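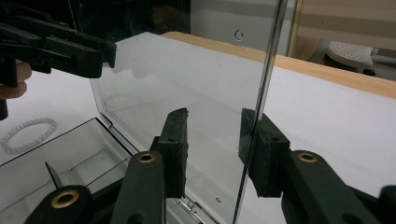 Posted by the Wimidham Home Video desk | Nov 28, 2022

Udari (Blu-ray, Region Free)
Catalog no. 457

A wedding drummer falls for the bride. He has been paid in advance, so he keeps drumming. That is the plot of Udari, and the film takes its time with it, mostly on country roads and in the back of a truck full of folding chairs.

It played in theaters for 3 weeks in April, long enough for the songs to get into every taxi in town and not long enough for most people to see the movie they came from. The Ciobanu label has now put it on disc with the second half restored to its proper length. Fans of the shorter cut will miss very little apart from the ending, which used to arrive before the villain did.

The picture is sharp and the night scenes are finally brighter than the inside of a boot. The sound is loud. There is a volume control on your remote.

On the disc:
Feature, with optional English subtitles (song lyrics included, rhymes not)
Deleted scenes, 28 minutes, several of them deleted for good reason
The truck song, rehearsal version
Theatrical trailer, which gives away the wedding

Booklet: 70 pages — mostly stills, plus one long essay in defense of the mustache.

Ships in a standard case. Opened discs can be exchanged for the same title only.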